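Clultthorpe Allotments & Gardens newsletter
24/04/2026

WATER, AGAIN

Quick one as this has to go to the printer tonight. The standpipe by the bottom gate is back on. The one at the top isn't and won't be for a while yet, the fitting has split right through and the part has to be ordered. Anyone on plots above the hedge will have to carry from the bottom till then. Sorry. Cans are by the gate, please bring them back, we started February with 11 and there are 4 left.

Bill for the year came to £1,868. Up again. Most of it is one leak under the main path which ran all through the cold spell before it was spotted. So, if you see a wet patch on a dry day, ring the number on the noticeboard. Don't leave it for the next person.

Hoses. The rule has not changed. Hand held only, no sprinklers, and not left running in a trough while you go and have a chat. Half an hour at a go if others are waiting. Evenings are better than midday, less lost to the sun and the pressure is up a bit.

Butts. We have 2 second-hand ones going free, both from the Ilten Road site, lids but no taps. First come. If you've got a shed and no gutter on it you are missing a trick, even a small roof will fill a butt in one decent wet night. Cheap plastic guttering does the job, doesnt need to be pretty. Give the butt a scrub out before you use it, stand it on slabs so a can fits under the tap, and keep the lid on. Green water is fine on roots but I wouldn't put it on salad.

Seedlings next. Lots of you have stuff in trays on windowsills getting leggy. Water from below, let the tray drain, turn them each day. Don't rush beans out, we had frost in the dip by the Cleltuvska fence last week and it took the early spuds back to the ground. They'll come again. Fleece is on the shelf in the hut, help yourself but sign the sheet.

Hut clean is still on. Floor, shelves, windows, kettle corner, and the seed cupbord if there's time. Bring gloves and old clothes.
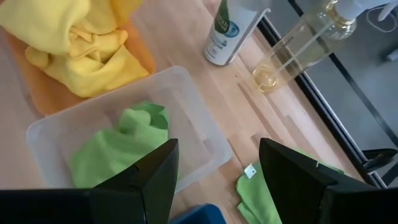
Words and picture: M. Lumbantobing

Cloths: microfibre is best for the windows, old T-shirts for everything else. No bleach near the water butt please, soapy water will do. Pots that are cracked go in the skip, whole ones get washed and stacked by size under the bench.

Plant swap table is open from now till the end of the season, outside the hut. Label what you leave. Last year's "mystery squash" was a marrow and there were a lot of them.

Rents now overdue if you haven't paid. Envelope through the hut door, plot number on the front. Cheques still ok.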